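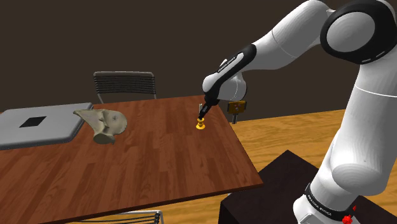

8/16/24

Friday lab again, and I still don't believe in the simulator. Sivakumar's idea is that if we can get the pick task working on the screen by November, we can move it to the real arm at Brernville in an afternoon. I have my doubts. On the screen the gripper comes straight down over the little yellow piece, fingers pointing at the tabletop, and the piece sits there like it was born to be picked up. No table in that building is that tidy. Even the bone thing lying half across the gray slab has its own neat shadow.

Gunnlaugur Þórarinsdóttir ran the overnight batch, 400 tries, and got 76 failures. Everyone was pleased. I asked what the failures had in common and she said she hadn't sorted them yet, so I spent my two hours doing that while the others argued about the team name. (It is going to be Bateria. I voted for Fluvisau, mostly to be difficult.)

Most of the bad ones look the same to me. The fingers close a hair too early and the piece shoots out sideways, much faster than any lump of plastic ought to move. Sivakumar says it's a contact setting. Fine, maybe it is. But then how many of the good ones are good because of a contact setting too? He didn't love that question. He said I could change the friction value myself and rerun it, so I did, only 5 tries before the room closed, and got two drops. Proves nothing. I wrote it in the log anyway.

The log is a mess, by the way. The step counter on my last run said 1,908 and there's no note anywhere about what a step is worth in seconds. I asked three people and got three answers.

I did like watching the wrist turn over slowly before it goes down. I'll give them that much. I caught myself leaning in my chair with it.

Next week I want to shift the yellow piece a little every time and see what happens to the score. Gunnlaugur says she'll help if I stop calling it the cartoon. Need to bring my own charger, the one in the lab is dead again.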